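Does the 11 pm rule work for anyone?

mossbank_2
Posted at 11.40 pm
The Hindton course says you must stop any row at 11 and pick it up after breakfast. We tried it for three weeks. I just lay there cross.
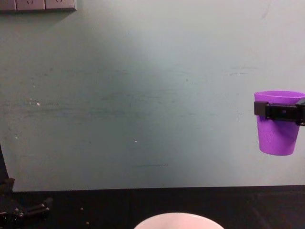 Reply 1 - Uder_lad
Sounds like a rule made up to sell a workbook. Did breakfast ever sort it?

Reply 2 - kettlewitch
Disagree. We stopped at ten and slept fine - but we both wanted to.

Reply 3 - mossbank_2
Twice, maybe. The other times he'd gone to work. Not paying for part two.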